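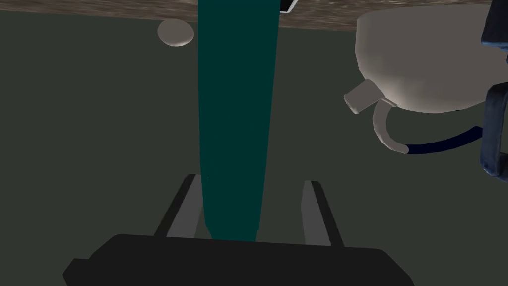 **Abbildung 3.** Länglicher blaugrüner Gegenstand zwischen den Fingern eines Greifers (Simulation).

## 4.2 Kalt von der Bank: Freiwürfe nach langer Sitzzeit

Kommen wir zu dem Teil, auf den ich mich beim Schreiben am meisten gefreut habe (und der mich die meisten Nerven gekostet hat). In 4.1 ging es um die Wurfquote aus dem Feld, und da redet immer die Verteidigung mit. Beim Freiwurf fällt die weg. Die Spielerin steht allein an der Linie, der Abstand ist immer gleich, und trotzdem behauptet jeder Trainer, mit dem ich je in einer Halle gestanden habe, dass man nach langem Sitzen schlechter trifft. Ich habe das als Spielerin auch behauptet, meistens direkt nach einem Fehlwurf.

Der Datensatz umfasst 900 Freiwürfe von 76 Spielerinnen aus 9 Mannschaften. Erfasst wurde jeweils der erste Freiwurf nach einer Einwechslung, alle weiteren im selben Einsatz habe ich weggelassen. Das klingt streng, und Griet Maes fand es auch zu streng, aber beim zweiten Wurf hat man den ersten ja schon gesehen, und genau den Lerneffekt wollte ich draußen haben! Als Sitzzeit zählt die Zeit zwischen Auswechslung und Wiedereinwechslung laut Spieluhr. Auszeiten und Viertelpausen sind also nicht drin, was ein echtes Problem ist, auf das ich gleich zurückkomme.

Die Spielprotokolle aus Jornville und Trinard lagen vollständig vor. Bei Prurkier fehlten einzelne Wechselzeiten, die Petrică Filip anhand der Videos nachgetragen hat, und zwar ohne zu wissen, ob der nächste Freiwurf drin war oder nicht. Wo sich der Wechsel im Video nicht sicher bestimmen ließ, ist der Wurf aus der Auswertung geflogen.

Im einfachen Vergleich sieht erst einmal alles so aus, wie es die Trainer gern hätten: Wer lange sitzt, trifft seltener. Nur sitzen natürlich vor allem diejenigen lange, die ohnehin schlechter werfen, und damit vergleicht man am Ende Ergänzungsspielerinnen mit Leistungsträgerinnen. Ich habe deshalb jede Spielerin mit sich selbst verglichen, also ihre Würfe nach kurzer Sitzzeit mit denen nach langer. Danach schrumpft der Unterschied so weit zusammen, dass ich ihn von Zufall nicht mehr trennen kann. Darius Enache hat die Rechnung mit einem gemischten Modell wiederholt (Zufallseffekt für Spielerin und Mannschaft) und kam zum selben Ergebnis, worüber ich ziemlich erleichtert war. 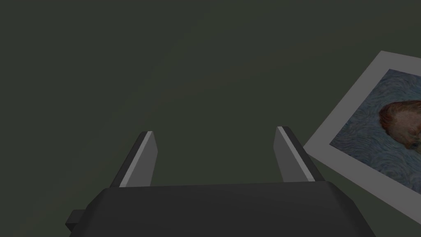
Bleibt die Sache mit der Uhr. Wer kurz vor der Halbzeit rausgeht und kurz danach wieder reinkommt, hat laut Protokoll fast gar nicht gesessen, in Wirklichkeit aber die ganze Pause in der Kabine verbracht und sich danach vielleicht noch eingeworfen. Solche Fälle verwässern beide Gruppen. Ich habe sie in einer zweiten Auswertung komplett entfernt, und am Bild ändert sich wenig, die Unsicherheit wird halt größer. Dasselbe gilt für die Verlängerungen, von denen es in unseren Spielen aber nur 3 gab.

Interessanter finde ich eine Beobachtung, die ich gar nicht geplant hatte. Bei Lyimo stehen Spielerinnen kurz vor der Einwechslung auf und machen hinter der Bank ein paar Sprünge und Armkreise. Floarea Văduva, die dort lange mittrainiert hat, kannte das als feste Regel, aufgeschrieben war sie nirgends. Natürlich wollte ich sofort wissen, ob das etwas bringt! Mit einer einzigen Mannschaft lässt sich das leider nicht sauber prüfen, denn Lyimo wirft insgesamt gut, auch von den Spielerinnen, die von Anfang an auf dem Feld stehen. Ich berichte es hier trotzdem, weil ich mir wünsche, dass jemand mit mehr Mannschaften genauer hinschaut.

Traian Oprea hat beim Gegenlesen gefragt, ob Ermüdung den Effekt der Sitzzeit verdecken könnte: Wer lange sitzt, ist kalt, aber auch ausgeruht. Das halte ich für gut möglich. Mit Spielprotokollen allein kommt man da nicht weiter, man bräuchte mindestens die Belastung vor der Auswechslung, am besten Herzfrequenz oder Laufwege. Beides haben wir nicht erhoben. Für die Modelle in Abschnitt 4.3 habe ich die bis dahin gespielten Minuten als groben Ersatz aufgenommen, und die Sitzzeit bleibt dort als Kontrollvariable drin.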